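What Is a Grid?

A grid is a set of lines that cross each other. Some lines go across and some go up and down. The spaces between the lines are called cells. You can find grids on maps, on game boards and on graph paper.

You can make a big grid at home. Cover a table with brown paper and smooth it flat. Then put down strips of colored tape. Try to keep the strips the same distance apart so the cells come out nearly square.

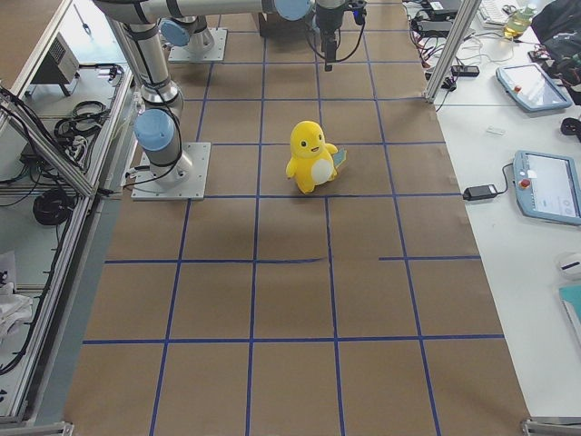
Now you need something to find. A small plush toy works well. Name the columns with letters and the rows with numbers. If the toy sits in column B and row 3, its cell is B3. Say the letter first, then the number.

Sometimes a toy sits on a line, with a bit of it on each side. Then you can name both cells – B3 and C3, for example – or you can agree on a rule before you start. One rule is to pick the cell that holds most of the toy.

Small mistakes in the tape are fine. If a line has a gap, follow it with your finger to see where it would go.

Look at the grid from one end of the table. The far cells seem smaller than the near ones. Measure two of them with a ruler and compare.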